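Thread: Pick-and-place cell going in at returns sorting, what happens to the bench staff?
Board: Warehouse and Light Assembly

flurk_bench4
March 9, 2024
We process returned electronics and small accessories at the Flurkham site. Management signed for a Zinchenko cell in December. Target is 200 units per shift through the cell, with the bench keeping anything it rejects. Current bench rate is 345 per shift with mixed goods. Has anyone kept their grade after a change like this?

dkern
Kept the grade, lost the job I was graded for. I went from sorting to clearing faults. Pay is the same. The work comes in bursts and you can't leave the cell. 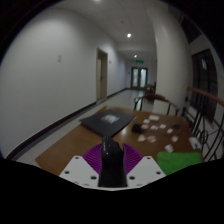
Grading is where I'd push first. Hnat Antoniuk, our shop steward at Novness, got "exception handling" written in as a skilled task before the cell was commissioned. His argument was about mixed surfaces. A closed black laptop, a crumpled-looking white packet and a fuzzy green cloth on one table are three different grip problems, and whoever sets up the table decides how hard the job is. That decision used to be invisible. Now it has a line in the job description.

torque_and_tea
Disagree that it's skilled. We wrote the same thing in and it came down to pressing reset 40 times a shift.

dkern
Then your cell is badly tuned or your infeed is bad. Did anyone log the reset causes?

torque_and_tea
No. The log has one code for everything.

pronico_nights
That's a configuration choice. Ours at Pronico shipped the same way. We asked for separate codes for missed grip, drop and double pick, and after 1000 logged faults we could show most were double picks from crowded trays. Spacing the trays fixed more than the software update did. The person who spaces them got the higher grade.

flurk_bench4
Useful. Is the tray work rotated?

pronico_nights
Every two hours. Longer than that and people stop checking spacing.

torque_and_tea
Fine on rotation. I still wouldn't sign anything until the reject rate is in writing.

flurk_bench4
It isn't. I'll ask for it along with the fault codes.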